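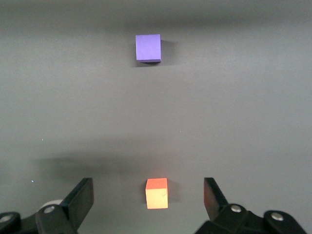 How long should a piece be before you bring it to workshop? Two to four pages, double spaced, and it's fine if it stops in the middle of a paragraph.

Short pages get read twice, and the second reading is where the good comments come from! When someone brings 15 pages, we all race to the end and then talk about the plot, and the poor sentences never get a look.

Week 3: Giving and Taking Notes on a Draft

Before class
Read the two opening chapters in the packet (the Birnow ferry story and the one set in the bakery). Mark one sentence in each that you wish you had written. Then mark the first spot where your attention slipped. Please do this in pencil, on paper, because we'll be swapping copies.

Reading aloud
We start every workshop with the writer reading the first page out loud. I love this part. You will hear things your eye has skipped for weeks – the word "just" four times in one paragraph, a line of dialogue that no living person could say in one breath. If you'd prefer not to read, ask a neighbor. Hearing your work in a stranger's voice is even more useful (and a little terrifying, I know).

While one person reads, everyone else listens with pens down. Notes come after.

What to write in the margin
Keep it plain. A straight line beside anything that pulled you in. A wavy line where you got lost. A question mark only when you have a real question, and then write the question out in full. "Who is Gautam talking to?" helps the writer. A lonely "?" sends her home to worry.

Try not to rewrite. If a sentence bothers you, say what it did to you as a reader: "I thought we were still in the kitchen." Tài Huỳnh, who took this course last February and is back to help with the Saturday group, used to put a tiny time stamp next to every wavy line so the writer could see where he had slowed down. Borrow that if you like it!

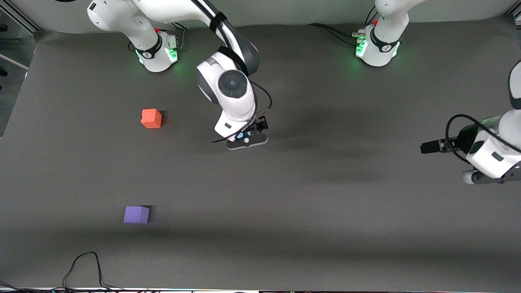

Once the margins are done, turn the draft over and write a short letter on the back. Begin with what you think the piece is about, in one sentence. Writers are often amazed by these. Last term Ita Hanrahan brought in a story called "Hindari" that she thought was about a lost inheritance, and every letter she got back said it was about two sisters who couldn't share a car. She kept the sisters and cut the lawyer, and the next draft flew.

When it's your turn
Stay quiet for the first round. It's hard! Write everything down, including the comments you think are wrong, and don't decide anything that night. Put the letters in a folder and leave them alone for a couple of days. Comments that disagree with each other often point at the same weak paragraph, so look there first.

In-class exercise
Take the paragraph on page 87 of the reader, the arrival at Cumbridge station. Cut it by half without losing the weather or the suitcase. Then trade with the person on your left and put back one thing they cut that you miss.

For next week
Bring copies of your own pages for your table, with page numbers and your name on every sheet. Poems are welcome, and so are travel pieces and scraps of memoir. If you revise after class, bring the old version too – I want us to lay them side by side and argue over the changes.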